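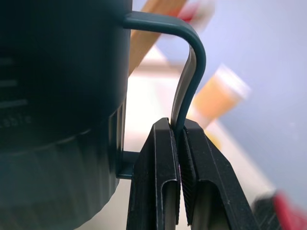
Wrist cam on the garage arm, grip question
posted by prerell_ross, 1/14/24

So the arm is bolted down and mostly behaving. Printed fingers, ridged pads glued on the inside edges, camera at the wrist. Now trying mugs. Going for the handle, the downward part, fingers either side and squeeze. It's a camping type mug, thin flat wire handle, ribbed band round the bottom.

Problem is the lift. 9 tries last night, 5 ok, the rest it swung like a gate. Body tips away from the fingers and I lose it. Any ideas? Softer pads? Not buying a new gripper.

- Ross Aitken

kallio_bench wrote:
Don't grab the handle. Grab the body. Handle is a hinge, you're holding a pendulum.

prerell_ross wrote:
Fingers don't open wide enough for the body. Tried. Would need new linkage, dont want to reprint all that.

mudflap10 wrote:
Disagree w/ kallio. Handle is fine, people do it all day. You're pinching right at the tips though, see how close they are? Go in deeper so more of the pad is on it. Tips flex, esp printed ones.

kallio_bench wrote:
People have more than 2 fingers.

mudflap10 wrote:
ok sure. Still go deeper.

wurard_fan wrote:
What's the strip doing in there, is it twisting? Handle has a bit of an S to it going down. If the flat side isn't square to the pads you only get an edge. Rotate the wrist a few degrees before closing. I'd try that before touching the pads.

prerell_ross wrote:
Hm. Hadn't thought about the twist. Currently wrist angle is hard coded, same for every mug, lol

wurard_fan wrote:
well there you go

kallio_bench wrote:
Square or not it's going to swing if there's anything in it. Try with water before you call it fixed. And do it away from the power supply.

mudflap10 wrote:
Bendivis forum had a thread on silicone tape over ridged pads. Worked for me, wears out fast tho. Clean the fingers first or it wont stick, yours are dusty.

prerell_ross wrote:
Will do wrist angle first, then deeper, then tape. One at a time or I wont know which did it. No water until I get 10 clean lifts in a row. Back when I have numbers, might be Febuary, work is nuts.

kallio_bench wrote:
Print the wider linkage while you wait.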